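我为什么越来越喜欢用篮子收东西 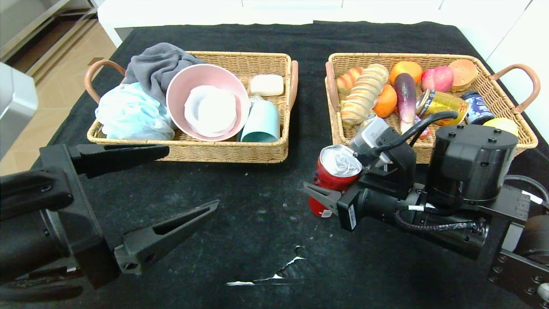
先说结论吧,我现在家里能用篮子的地方都用篮子,而且是那种敞口的、带两个提手的浅藤篮。洗漱的归一个,吃的归一个,就这么粗。朋友来我家看见都说,你这也叫收纳?我说叫啊,怎么不叫!

事情要从去年七月搬家说起。搬家之前我是个标准的收纳盒爱好者,家里抽屉里套着小格子,小格子里还套着更小的格子,棉签一格,发圈一格,旅行装的牙膏又是一格。那时候看了不少整理视频,越看越觉得自己家里乱(其实也没多乱),于是一口气在Sostwood买了一整套透明抽屉盒,花了860块。860块啊,现在想起来还有点心疼,够我买多少篮子了。

刚摆好的那个晚上我特别满足,拉开抽屉看一眼,关上,过一会儿又拉开看一眼。过了两个星期就不行了。洗完脸手上滴着水,要找那个小格子,要把东西竖着放回去,还得朝同一个方向,谁受得了?我是受不了。后来毛巾搭在水龙头上,香皂搁在洗手池边上,盒子倒是整整齐齐的,因为里面根本没放几样东西。

搬到新家以后,纸箱拆到一半我就累了,随手拿了个藤篮,把洗澡要用的全扔了进去:毛巾、浴球、香皂、漱口的杯子,能装的都装。本来打算过两天再好好归置,结果这个“过两天”一直过到现在。洗澡的时候拎过去,洗完拎回来,毛巾团成一团搭在篮子边上也没关系,杯子歪倒了就让它歪着呗。我突然发现,这么久以来这些东西第一次每天都回到了同一个地方。

所以我的看法是,收纳这件事,分类分得越细,人就越懒得守规矩。你给自己定了一百条规矩,第一天全遵守,第十天遵守一半,一个月以后一条都不剩,还要倒过来怪自己没有自制力。篮子呢,只有一条规矩:扔进去。这条规矩我喝多了都能遵守。

吃的那个篮子也是一样的道理。以前面包放面包箱,水果放水果盘,饮料放冰箱门上,听着很合理吧?可是我家的面包箱是带盖子的,盖上盖子以后我就忘了里面有面包,等想起来的时候已经长毛了,一个月总要扔掉2、3次。现在面包、橙子、柠檬、罐装饮料全堆在一个篮子里,往餐桌上一放,路过就看见,看见了就会吃。茄子有时候也在里面,看见茄子就想起来晚上可以烧茄子,连菜单都省得想了。

我妈对这一点意见很大。她说蔬菜是蔬菜,水果是水果,面包是熟的,茄子是生的,怎么能放在一起?她说得对,我承认。带泥的菜我是不往里面放的,买回来洗干净擦干了再进篮子;没有包装的面包也会垫一张纸。但是她那套办法,厨房里一共有七八个容器,她每天要花多少时间在上面,她自己从来没算过。她喜欢这样,那是她的乐趣,我没有这个乐趣,我只想下班回来能马上摸到一个橙子。

有人可能要问,那什么都堆在一起,找东西不麻烦吗?我自己的体会是,只要篮子够浅就不麻烦。这一点特别重要,我要多说两句。我买过深的,Zarnero的一款,样子很好看,像个小水桶,我一时冲动就下了单。用了没多久就发现,底下的东西等于不存在,掏半天掏出来一支早就不用的护手霜。深篮子适合放什么呢,放毯子,放孩子的毛绒玩具,放那种一样东西就能塞满的。零碎的东西一定要浅,站着往里看一眼,什么都在眼前,伸手就能拿。

还有提手。我以前觉得提手是装饰,现在觉得没有提手的篮子不如不买。擦桌子的时候,提起来,擦一把,放回去,三秒钟。以前桌上散着十几样东西,擦之前要一样一样挪开,擦完再一样一样挪回来,于是我就不擦了。我家桌子现在比以前干净,功劳有一大半是提手的。提手最好是弯的、粗一点的,太细了勒手,装了几罐饮料以后你就知道了。

再说材质。藤编的确实有毛病,我不想替它吹。第一是怕潮,浴室里的那只我不让它过夜,用完就拎到外面通风的地方;第二是积灰,缝隙里的灰用湿布擦不干净,得拿旧牙刷刷,或者用吸尘器的小扁嘴吸;第三是会勾衣服,我有一件毛衣的袖口就是这么牺牲的,浴球的网纱也被勾过。买的时候拿手沿着边摸一圈,扎手的不要,接头露在外面的也不要。塑料篮子没有这些毛病,可我就是不喜欢,摆在桌上像是还没搬完家。这纯粹是个人口味,你要是喜欢塑料的,尽管用。

价钱嘛,我现在用的浅篮子是在一家叫Fidier的小店买的,比那套抽屉盒便宜太多了。倒也见过贵的,有一回逛街走进Borbély的店里,一个手编的大篮子标价3254,我还以为自己看错了小数点,弯下腰又看了一遍。店员很客气地过来问我需不需要介绍,我说不用不用,赶紧把手从篮子上拿开了。篮子是真漂亮,提手和篮身接得严丝合缝,可是这么贵的篮子我敢往里面扔湿毛巾吗?不敢。不敢用的东西,对我来说就没用。

另外我强烈建议两个篮子买一样的。我知道有人喜欢混搭,一个圆的一个方的,一个深色一个浅色,拍照好看。但是日子过起来,一样的篮子有个好处,并排一放,里面再乱,外面也是齐的。客人来了只觉得你家桌上放着两个篮子,不会觉得你家桌上放着一堆杂物。这算不算自欺欺人?算就算吧,我每天看着舒服。而且长方形的靠在一起不浪费地方,圆的中间总要空出一块来,空出来的那一块迟早会被钥匙和快递单子占领。

当然啦,篮子也不是万能的。药不能这么放,家里有小孩的更不能;剪刀、刀片这些带尖带刃的也不行,我吃过亏,手伸进去就是一道口子。证件、票据我还是老老实实放在文件夹里。说到底,适合篮子的是每天都要碰的东西,今天用明天还用,不值得为它拉开抽屉再关上抽屉。一年用一次的东西放进篮子,只会把天天用的压在底下。

我给自己留的唯一一项功课,是隔一阵子把篮子整个倒空。把东西全倒在桌布上,篮子翻过来拍一拍,面包渣、碎纸片、香皂末子都会掉出来,然后再一样一样挑回去。挑的过程中总能发现点什么,比如不知道从哪个包装上掉下来的小塑料片,比如一个已经皱了的柠檬。没用的当场扔掉,有用的放回去,前后也就一首歌的工夫。以前收拾那套抽屉盒,我得专门腾出一个下午,还得先给自己做思想工作。

那套抽屉盒后来我送给了楼下邻居,她家里做手工,珠子扣子一大堆,正缺这种小格子,高兴得不得了,第二天还给我端了一碗酒酿上来。盒子到她手里才算派上用场。所以我也不是说收纳盒不好,珠子总不能扔进藤篮里,会从缝里漏光的。只是我家没有珠子,我家有毛巾、香皂和吃不完的面包。

最近我在琢磨要不要给玄关也添一个,专门放出门要拿的东西,钥匙、口罩、伞,还有总也找不到的公交卡。伞可能太长了,放进去会翘出来一大截,我还没想好。有在玄关用篮子的朋友可以留言告诉我,你们的伞都放在哪里呀?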